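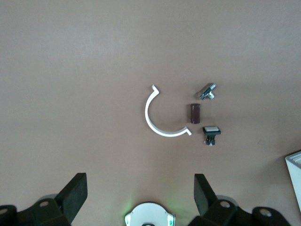 Blick aus der Handgelenkkamera auf die Arbeitsfläche mit den Kleinteilen, unten die beiden geöffneten Greiffinger.

Anleitung: Vorführung einer Greifzelle am Besuchstag vorbereiten und durchführen

Stand: 26. Februar 2024
Zuständig: Clementina Baptista, Besuchsbetrieb Marnden

Die folgende Anleitung richtet sich an alle Mitarbeitenden, die am Besuchstag im März eine Vorführung an der Greifzelle Skyrme übernehmen. Sie ersetzt das Merkblatt aus dem Vorjahr. Für die Transportstrecke Orgate gilt weiterhin ein eigenes Dokument.

Eine Vorführung umfasst Begrüßung, Greifdurchlauf und Fragen. Je Gruppe sind höchstens 6 Personen zugelassen. Schulklassen werden vor dem Eintreffen geteilt; die Einteilung nimmt der Empfang vor.

1. Arbeitsfläche vorbereiten

Räumen Sie die Fläche vollständig ab und wischen Sie sie mit einem trockenen, fusselfreien Tuch. Reinigungsmittel mit Glanzzusatz sind nicht zulässig, da Spiegelungen die Teileerkennung stören.

Legen Sie anschließend die Kleinteile aus. Für den Besuchstag hat sich eine kleine Gruppe bewährt, deren Teile sich in Form und Oberfläche deutlich unterscheiden: ein weißer, C-förmig gebogener Streifen, ein glänzendes Metallteil mit kurzem seitlichem Ansatz, ein rotbrauner Zylinder und ein kleines schwarzes Halteteil mit hellgrauer Auflage. Die Teile sollen frei liegen und einander nicht berühren. Eine genau ausgerichtete Reihe ist nicht erforderlich. Besucherinnen und Besucher verfolgen den Ablauf erfahrungsgemäß aufmerksamer, wenn die Lage der Teile zufällig wirkt.

Halten Sie den Bereich links der Teile frei. Dort werden sie im Lauf der Vorführung abgelegt.

2. Zelle einschalten

Schalten Sie zuerst die Steuerung und danach den Bildschirm für das Publikum ein. Warten Sie die Referenzfahrt ab. Prüfen Sie dann:

Not-Halt an beiden Bedienstellen entriegelt
Schutztür geschlossen, Meldung quittiert
Kamerabild auf dem Besucherbildschirm sichtbar
Beide Greiffinger im Kamerabild erkennbar
Geschwindigkeit auf 300 Millimeter pro Sekunde begrenzt

Die Begrenzung darf während des gesamten Besuchstags nicht verändert werden, auch nicht auf Wunsch von Fachbesuchern. Bei Abweichungen ist Dilwyn James zu verständigen. Er entscheidet allein über die Freigabe der Zelle.

3. Gruppe empfangen

Stellen Sie die Gruppe hinter der gelben Bodenlinie auf, Kinder in die erste Reihe. Der Abstand zur Schutzeinhausung beträgt dort 1000 Millimeter. Nennen Sie Ihren Namen und Ihre Aufgabe im Haus und weisen Sie auf den Not-Halt hin. Fotografieren ist an der Skyrme gestattet, an den übrigen Anlagen nur nach Rücksprache.

Erläutern Sie danach kurz das Kamerabild. Viele Gäste erwarten eine Ansicht von der Seite und müssen sich erst darauf einstellen, dass der Blick vom Handgelenk des Roboters nach unten geht. Zeigen Sie auf dem Bildschirm zunächst die schwarzen Finger am unteren Rand und dann die Teile.

4. Greifdurchlauf

Starten Sie das Programm „Besuch kurz“. Der Durchlauf dauert rund 82 Sekunden. Beginnen Sie mit dem Zylinder. Seine geraden Seiten lassen sich auch für Laien gut erklären: Die Finger können von zwei gegenüberliegenden Seiten zufassen. Der gebogene Streifen kommt zuletzt. Fragen Sie die Gruppe vorher, an welcher Stelle sie ihn greifen würde, und lassen Sie mehrere Vorschläge zu.

Sprechen Sie nicht, während der Arm ein Teil anhebt. Kommentare folgen nach dem Ablegen.

Misslingt ein Griff, brechen Sie nicht ab. Das Programm wiederholt den Versuch selbsttätig einmal. Bleibt auch dieser ohne Erfolg, wählen Sie „Teil überspringen“ und erklären der Gruppe den Grund, soweit er erkennbar ist. Kimutai Obura hat hierzu eine Liste häufiger Ursachen zusammengestellt, die am Bedienpult aushängt.

5. Fragen

Planen Sie für Fragen mindestens so viel Zeit ein wie für den Durchlauf. Auskünfte zu Kaufpreisen und zu Kunden der Grustis werden nicht erteilt. Fachfragen zur Bildverarbeitung beantwortet Narayanan Rai, der den ganzen Tag in der Halle erreichbar ist. Anfragen der Presse nimmt Elis Gwynne entgegen.

6. Nach jeder Gruppe

Fahren Sie den Arm in die Grundstellung und legen Sie die Teile erst nach Freigabe der Schutztür neu aus. Kontrollieren Sie den Streifen auf Knicke, die nicht zur Form gehören. Beschädigte Teile kommen in die graue Kiste am Pult; Ersatz liegt in der Schublade darunter.

Tragen Sie Beginn und Ende der Vorführung sowie übersprungene Teile in das Besuchsblatt ein. Das Blatt ist am Abend im Besuchsbüro Marnden abzugeben.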